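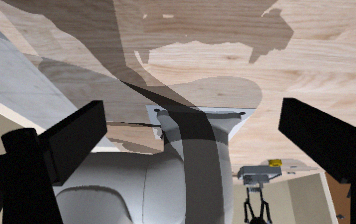 Page last changed: 03/04/2018

Home > Equipment > Assembly cells > Dikura two-arm bench cell

Dikura two-arm bench cell for small gear assembly

The Dikura cell is made for workshops which assemble gearboxes and similar parts in small series. It has two arms on one bench, and each arm carries a two-finger gripper. The cell takes over the part of the work that is repeated the most: to pick a gear, to bring it to the housing and to place it. The person who did this before by hand stays at the cell and does the preparation, the checking and the final closing.

We deliver the cell together with a simulated copy of the bench. All new sequences are first tried in the copy, and the pictures on this page come from there. Your people can learn the cell before it arrives in the building.

What is different for the operators

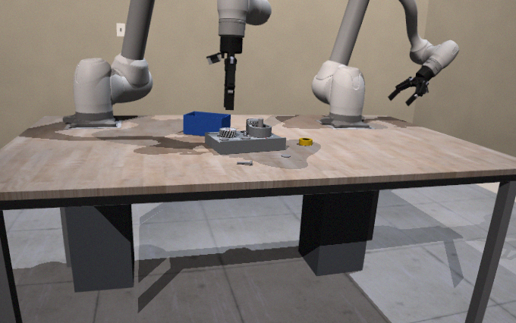
At Brandão, the first customer of this model, the assembly group had four persons and all of them worked standing, with the head bent over the housing. Rosemarie Lammers, who leads the group, asked us to keep the parts in the middle of the bench where everyone can see them. We kept it so in the standard layout: the base block, the blue bin and the yellow ring are close together, and both arms stand at the far side, so the near edge stays free for a person to prepare the next set when the cell is stopped. The small bolts are still tightened by hand. The group wished this, and we also think it is better for the moment.

The work is now divided in another way. One operator prepares and watches, one checks the finished units, and the other two went to repair and testing, where Brandão had a delay since January. Adelino Caldeira did the gear placing for many years and now he writes the sequences. He did not program before. His training took 68 hours, divided between the simulated bench and the real one.

"In the first weeks I was slower with the machine than without it," he told us. "Now my neck is better in the evening, but I miss to talk with the colleague beside me."

We mention the second part also — a plan for the new cell should include where people sit and with whom.
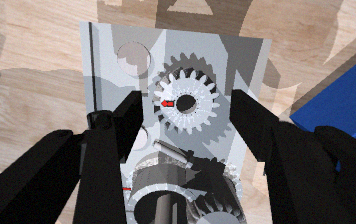
Housing plate with gears between the gripper fingers, simulated bench.

Technical data

Arms: 2, bench mounted on flat plates
Grippers: 2, two-finger, black
Bench depth: 900 mm
Weight of one gripper with adapter: around 4 kg
Stored sequences: up to 138
Delivered from: Ullden

Before you order

Please speak with the people who do the work today, and do it early. We offer a visit by Úna Noonan from our training office. She stays with the group for a full shift, writes down the steps as they are really done, and leaves a copy with the group.
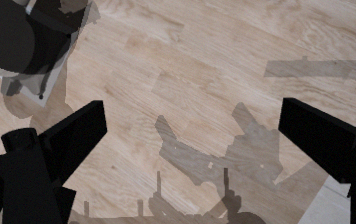 After the visit you receive a proposal which says step by step what the cell will do and what remains with the person. Steps can be moved from one side to the other until the order is signed. Later changes are also possible, but they need a new safety check.

Service and spare fingers are handled by our workshop in Femitz. For prices and delivery time please write to Florêncio Godinho, sales.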